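Flisteck – folded laundry notes, bedroom set

README, last touched in September

What this is: pictures and short notes on clothes folded on a bed, then put away. Bedroom part only. Kitchen towels are in the Netska folder, don't mix them.

Collected in Ondville, one home per subfolder. Almost 1000 pictures in all, 20 garments. Garment names are ours, so "green floral" is just whatever we called it on the sheet.

Bed 2, striped sheet, green floral garment, folded:

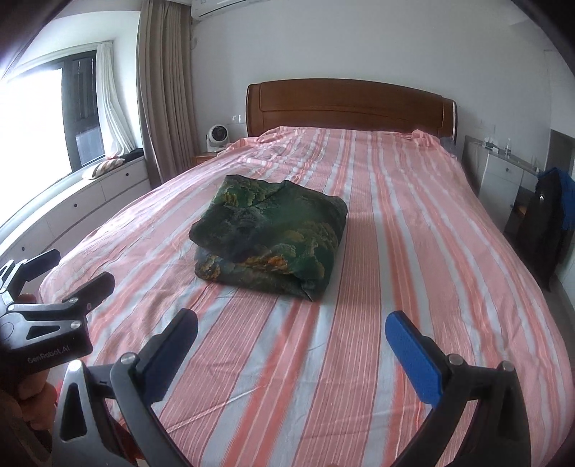
Do the garments have to be ironed before folding?
Only the shirts. Everything else goes straight from the basket to the bed, wrinkles and all.

Notes on labels
- folded = one bundle, layers stacked, no sleeve or strap hanging out
- loose = anything else
- prints: write the main color first, then the pattern. "green floral", not "floral green"
- bedding gets its own line, stripes / plain / check

Known problems: busy prints hide the fold lines, so layer counts on those are a guess. Some early rows say "cloth" where they shoud say "garment". Will fix. Row 2408 is a duplicate, skip it.

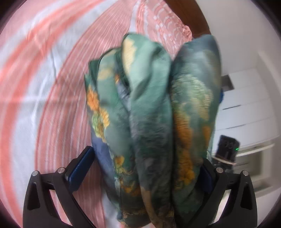 Green floral, folded, striped sheet behind.

To do
- Hà subfolder still needs bedding labels
- merge the two color lists – "olive" and "dark green" overlap to much
- socks??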